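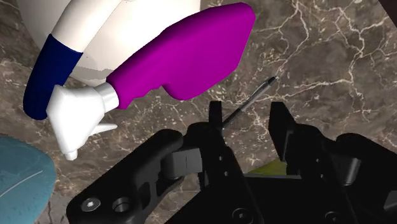

Marble pattern, close view

Kitchen and Bath > Counters and Surfaces
Thread: Is it worth paying to have marble resealed?

mudroom_mess
Posted 8/6/21
We bought a house in Relunton with marble counters in the kitchen. I have never owned stone before, only laminate. The sellers left a folder with the appliance manuals and one line on a sticky note that says "seal the marble every year." It doesn't say when it was last done or with what.

I called Fumia, the stone yard out by the county road, and they quoted me $277 to come out, clean and seal. The counter is not huge. One long run and a short piece by the stove. That seems like a lot for wiping something on and wiping it off, but I don't want to wreck it either.

Questions:
Is this a job I can do myself?
How do I know if it needs it in the first place?
There are dull spots near the sink that don't come up with dish soap. Will sealing fix those?

fourburner
Do the water test before you spend anything. Put a puddle of plain water the size of a quarter on the stone and leave it for 15 minutes. Wipe it up. If the stone underneath went darker, it's soaking in and you need sealer. If it looks the same, you don't. Try it by the sink and then somewhere that gets less use, because the sink area always wears out first.

The dull spots are a different problem. Those are etches. Lemon juice, vinegar, tomato sauce, wine, even some bathroom cleaners will do it. The acid eats the polish. Sealer won't prevent that and it won't fix it.

tilesetter_retd
Agree with all of that. Did tile and stone for a living. Sealer slows down stains. It does nothing for etching, and half the people who call a stone shop don't know the difference. They pay for sealing, the rings come back in a week and they think they got robbed.

$277 is a fair price if it includes a real cleaning. If they are just wiping on a coat, it's too much. Ask them which.

pepperjack_t
I would not pay it. I've done mine twice with Zirkon, the penetrating kind. You clean the counter, let it dry overnight, put the stuff on with a white cotton rag, wait 5 minutes, and buff off every bit of it. That last part matters. If you let it dry on top you get a haze and it is miserable to remove. Took me an evening.

halfbath_harriet
I used Zirkon too and got the haze pepperjack is talking about. It was a hot day in July with the windows open and it dried faster than the can said. I had to put more sealer on to soften the first coat and then rub like crazy. Work in small sections if you try it. I would still use it again, but not in summer.

mudroom_mess
Thanks, this helps. I did the water test in 2 places. By the sink it went dark. Over by the stove it looked the same after as before. So do I seal the whole thing or only the sink end?

fourburner
Whole thing. The good end won't take much and you just buff off the extra. Otherwise you'll lose track of what was done when.

gravelroad
I'm going to be the one who disagrees. I have had marble for years and never sealed it. My grandmother's was never sealed either and it was a working kitchen. It got stains, they faded, it got new ones. The stone looks like it has been used, and I like that. People treat it like a museum piece and then can't relax when company comes over.

tilesetter_retd
That's fine if you like the look. Plenty of people do. But the OP is asking about a counter they may want to sell with the house someday, and an oil stain on light marble does not fade by itself in my experience. You need a poultice and a couple of tries.

gravelroad
Fair enough. Mine is honed, which hides more. A polished one would probably bother me too.

pepperjack_t
Color makes a difference as well. Mine is nearly white and it shows everything. My sister has a brown-gray one with a lot of veining and you could lose a coffee ring on it for a month.

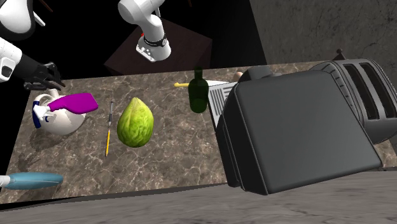
Brown-gray marble with white and light-tan veins

halfbath_harriet
That's the kind of color I wanted and got talked out of. We went lighter because the kitchen faces north. I do regret it when somebody cuts a lime.

mudroom_mess
What is everyone using for daily cleaning? I had been using a vinegar and water mix on everything in the old house. I assume that's over.

fourburner
Yes, throw that out or keep it for the windows. Warm water with a few drops of dish soap, then rinse with clean water and dry with a towel. If you skip the rinse you get a film, and a lot of what people call dull marble is only soap film. Try that on your spots before you decide they're etched.

oldstove_newstove
There is a stone spray called Ok that the hardware store here carries. It's fine. Smells like oranges, which made me nervous, but the label says no citric acid. I've used it for 5 months with no marks. I don't think it cleans any better than soap and water, it just saves you the rinse.

tilesetter_retd
Read the label on anything that says it cleans and seals in one step. I was never impressed with those – you end up with a waxy layer that has to be stripped.

mudroom_mess
Update. I rinsed and dried the sink end properly and most of the dullness went away. So that was soap. There are still some rings that I can feel with a fingernail, so I guess those are the etches.

Called Fumia back and asked what the price covers. They said a deep clean, sealing, and light polishing of etch marks "if minor." That last part was not in the first quote.

pepperjack_t
Well, that changes my answer. I can seal a counter but I would not try to polish one.

tilesetter_retd
Get "if minor" in writing, and have them look at the rings before they start. If they agree those count, I'd take it. Then do the sealing yourself from then on.

gravelroad
Or leave the rings. But yes, if you're going to pay somebody, pay them for the polishing.

mudroom_mess
They are coming to look at it. I'll ask which sealer they use so I can buy the same one next time.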